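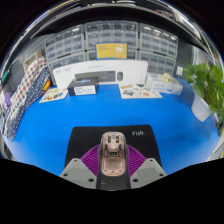 I finished Stellthorpe last night. It took me most of February, two or three episodes at a sitting, and I have a few things to say about it before I forget the details.

For anyone who missed it, the show is a small-town drama with a mystery running underneath. A court clerk comes home to Stellthorpe to sell her father's house and finds that the sale can't go through, as a second name is on the deed. The second name belongs to a family called Sarell. Everyone in town over sixty knows who they are and nobody will discuss them. There are 11 episodes, and the first one runs 104 minutes, which put me off for a long time. I kept seeing it in my queue and choosing something shorter.

I should have started sooner. The first episode is slow for the first half hour, with a lot of driving and a lot of gray fields. Then she gets into the house and starts opening closets and it picks up. By the time she found the receipts in the piano bench I had put my phone down.

What I liked most is that the show lets people be bad at talking to each other. The clerk and her brother have one long argument in episode three about who should call the furnace company. They never mention the deed, and you can tell they are both thinking of it the whole time. I've had that argument with my own brother, only it was a water heater. The two actors don't look anything alike but I believed they grew up in the same kitchen.

The middle is weaker. Episodes five and six spend too long with the mayor's campaign, which I didn't care about and which gets dropped by episode eight. I think somebody wanted a political thread and then ran out of room for it. If you are short on time you could skip most of episode six. Watch the last ten minutes, though, from the scene at the boat ramp on, or the next one won't make sense.

Spoilers from this point, so skip down a few paragraphs if you plan to watch.

The Sarell reveal in episode nine worked for me, mostly. I had guessed that the father bought the house with someone else's money. I had not guessed that the Sarells were still paying the taxes on it. The scene in the county office, where she reads the payment book and keeps turning pages, goes on for several minutes with no music. I watched it twice.

I was less happy with the finale. The fire felt like it came from another show. We had ten episodes of paperwork and casseroles and then suddenly people were running through smoke. I understand wanting a big ending. I would have been fine with her signing the papers and driving off. They do get back to that tone in the final five minutes, and the last shot of the porch light is good, but I was still annoyed about the fire and didn't enjoy it as much as I should have.

I also don't think the letter made sense. If it was in the car all along, the brother would have seen it in episode four when he was looking for the jumper cables. I went back and checked, and he opens that exact glove box.

End of spoilers.

The same people made Granthorpe a few years ago, and a lot of the comments I read say Stellthorpe is a copy of it. I've seen both now and I don't agree. They have the same type of title and the same gray weather, and I think that's where it comes from. Granthorpe is a police show. It has a body in the first scene and a detective who doesn't sleep. I liked it fine, but I couldn't tell you the names of more than two characters. With Stellthorpe I could name most of the town, including the woman at the pharmacy.

The sound mix on my service was bad. The dialogue is very quiet and then the theme song comes in at twice the volume. I ended up with captions on for the whole thing. The captions had their own problems. They spelled the clerk's street three different ways.

I had planned to read the discussion threads after each episode, the way I did for Granthorpe, but I gave up after the thread for episode two. It had 429 comments and the top one gave away the piano bench. If you want to go in fresh, stay out of there until you're done.

No word on a second season that I can find. I'd watch one, but the story is finished and I don't know what they would do with it. They could follow the Sarell daughter, who only gets a handful of scenes and was better than most of the main cast.

Next up is Stoica, which two readers recommended in the comments on my last post. It's a half-hour comedy set in a shoe repair shop and there are 100 episodes of it, so I'm not promising to finish. I watched the first one this morning with breakfast. The shop owner loses a customer's boots and spends the entire episode pretending he hasn't. I laughed a few times. I'll give it until the end of the first season and post something then.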